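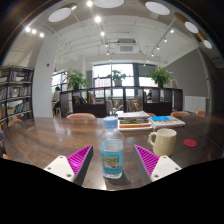 Minutes written by the secretary of the Munodura equipment group, Gostside. Sent to all members in January.

Minutes of the equipment group meeting
Place: Gostside, big table by the bookcase
Start: 14:00
Subject: setting up and care of the hand-held gripper Kurer

1. Opening and minutes of the last meeting

The chair opened the meeting and asked if everybody had received the agenda. One member had received only the first page and was given a printed copy. The minutes of the last meeting were accepted with one correction: under item 3, "left plate" must be "right plate". The secretary will correct this in the shared folder.

2. State of the gripper

The technician reported on the present state of Kurer. The tool was taken apart down to the mounting plates, cleaned and put together again. The magenta ribbed parts are in good order on both sides. There were no cracks at the root of the ribs, where the old set had failed in the autumn. The dark contact surface on the left finger had lost some grip and was replaced with one from the Ofori kit, order number 381. The right one was kept.

A member asked if it is wise to have one new surface and one old. The technician answered that for light objects he could feel no difference, but that he would prefer to change both at the same time in future. This was agreed. Both surfaces will be changed as a pair from now on, also when only one of them is worn.

There was a discussion about the screws in the off-white plates. Each plate has three holes, and in the past the screws were tightened one after another until fully tight. This pulled the finger a little to one side. The technician now turns in all three screws by hand, closes the gripper once so that the fingers can find their place, and only then tightens them. He asks that everyone who changes a finger does it in this order. It was also asked to use the short key from the drawer and not the long one, with which it is very easy to tighten too much.

3. Adjusting the fingers

After the repair the two fingers did not arrive at the middle together. The left one came first and pushed the object before the right one touched it. The difference was 2 mm, measured at the tips with the gripper nearly closed. The left side was loosened, moved outwards and fixed again. It took several tries. On the last measurement no difference could be found.

The bottle with the blue cap stays the test object for this check. The members agreed that it is practical: clear plastic gives way under too much force, and one can see the dent at once. The mug was proposed as a second test object, to be taken by the handle. Opinions were divided. Two members find the handle too uneven to say anything about adjustment. Another thinks that exactly such a shape is useful, as the fingers must adapt to it. It was decided to keep the mug for practice only and not to write its results in the log.

The check is to be done in this way:

Place the bottle upright on the table, away from the edge.
Bring the open gripper to the bottle so that there is free space on both sides.
Close slowly and watch which finger touches first.
Lift the bottle by a hand's width, hold it, and put it down again.
Write the result in the log, also when everything was in order.

A member remarked that the table is dark and shiny and that the reflections from the windows and the spotlights make it hard to judge the gap near the bottom of the bottle. The chair suggested a sheet of matt paper under the bottle. The technician has nothing against it, if the paper is taped down. Last time it was not taped and it moved together with the bottle.

4. Wear and the log book

The log shows 206 closings for the present set of fingers up to the day of the repair. Some members doubted this figure, as the log was not always filled in during the busy weeks. The secretary explained that she could only add what was written. It was agreed that nobody will try to guess the missing ones, and that the count starts again from zero with the new contact surface.

The log book will be kept in the same drawer as the keys. A pen will be fastened to it with a string.

5. Cleaning

The ribbed parts collect dust between the ribs, above all at the inner side. They should be cleaned with a soft brush and after that with a damp cloth. Alcohol is permitted for the contact surfaces only. On the old set it was used on the ribs as well and the technician believes that they became stiff from it – he cannot prove it, but he would like to avoid it with the new ones.

The mounting plates show every fingerprint. This is no problem for the function and nobody needs to spend time on it.

6. Spare parts

There are 4 spare fingers on the shelf, all of the same type. The chair asked whether this is enough until the summer. The technician thinks yes, if the screws are tightened as described in item 2. Contact surfaces are a different matter, only a single one is left in the kit. A new kit will be ordered from Ofori. The last delivery took longer than was promised, so the order should go out this week.

The old cracked set was still in the box with the spare parts. It was decided to throw it away, so that it is not mounted again by mistake. One member would like to keep one of the cracked fingers to show to new users. Agreed, but it must be clearly marked with tape.

7. Storage

Kurer will be stored with the fingers open. When it lies closed for a long time the ribbed parts press on each other and keep the shape. The tool lies on its side in the case and nothing is to be put on top of it, no cables and also no papers.

8. Tasks

Technician: order the new kit, change the right contact surface when it arrives.
Secretary: correct the old minutes, put the text of item 3 in the log book on the first page.
Chair: bring matt paper and tape.
All members: read item 2 before changing a finger.

9. Other business

The question of a second gripper was moved to the next meeting, as the offer has not come yet.

The meeting was closed at 15:20. The next one is in February at the same place and will begin at 14:00 again. Points for the agenda should reach the secretary one week before.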